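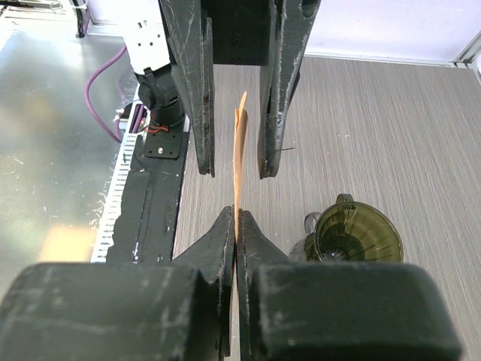
Folding paper filters for a cone dripper
March – posted by Ese Abubakar
Reading time: 4 min
Print | E-mail

Ese Abubakar
I finally started folding the seam before I put the filter in, and wow – it sits so much better against the ribs! Anyone else?

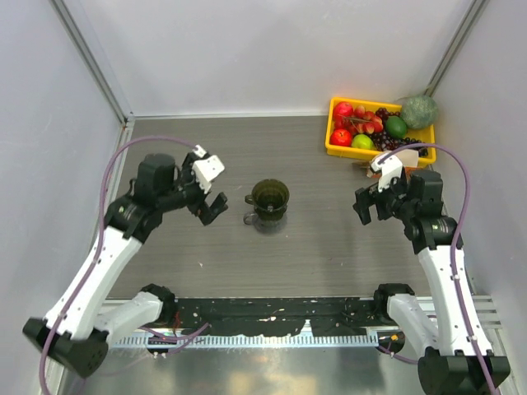
My favorite part is still parking the dripper right on a glass cup and watching it fill. Cheap fun!

dela_k
Love the glass, but I skip folding. Six years, no trouble.

Lamisi A.
Disagree, Dela! Mine slumps every time if I don't fold.

dela_k
Maybe you pour too fast – I take 4 minutes.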